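Thin film trash vs. wrist-only policies, results from the table clearing runs
Manipulation > Methods and results

stennant
Posting numbers as promised in February. Training set is 3,305 hand-held demonstrations of table clearing, two grippers, no teleop. Policy is Goter with the stock visual encoder. Held-out test was 114 pick attempts in kitchens absent from training. Rigid items were fine. Wrappers and peel accounted for most of the misses, and the usual failure was the fingers closing above the film.

kd_loop
Closing above the film sounds like a depth problem. Are you feeding depth at all?

stennant
No, RGB only. Typical layout for the soft-trash subset: clear wrapper, tissue and a strip of orange peel on a plaid cloth, one gripper going for the peel while the other has the wrapper between its pads.

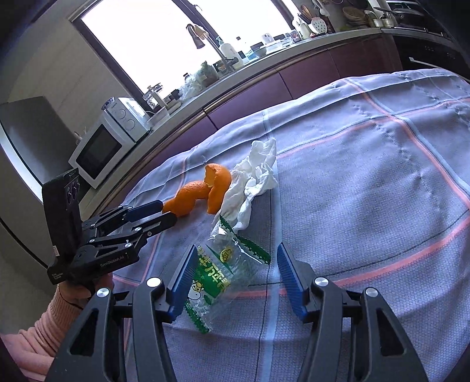 Replies (oldest first)

mossgate
A clear wrapper on a patterned cloth is close to the worst case for an RGB encoder. The stripes read straight through the film. I would rerun on a plain cloth before blaming the policy.

stennant
Did that. Plain cloth recovered 11 of the misses. The rest failed the same way.

Innes Skinner
I disagree with the contact-height explanation. We trained on Abugri data with the same finger geometry and saw early closure on tissue too, and tissue is easy to see. The demonstrators start closing while they are still descending. The policy copies the timing and ends up a little high. On a mug it makes no difference.

kd_loop
Then relabeling the gripper width with a short delay should fix it. Has anyone tried?

Innes Skinner
Yes, with a delay of 3 control steps. Tissue improved, peel improved, film did not move. So mossgate may be right about film only.

mossgate
I'd still want the two separated. Delay on, plain cloth, film only.

stennant
Fair. I can run that on the Orora arm — the Bummont one is down for a wrist cable. I'll keep the seeds fixed and post the per-item table in this thread.

kd_loop
Please include the attempts where it grabs cloth along with the film. We score those as failures and I suspect you don't.

stennant
We score them as success if the item reaches the bin. I'll list them in a separate column.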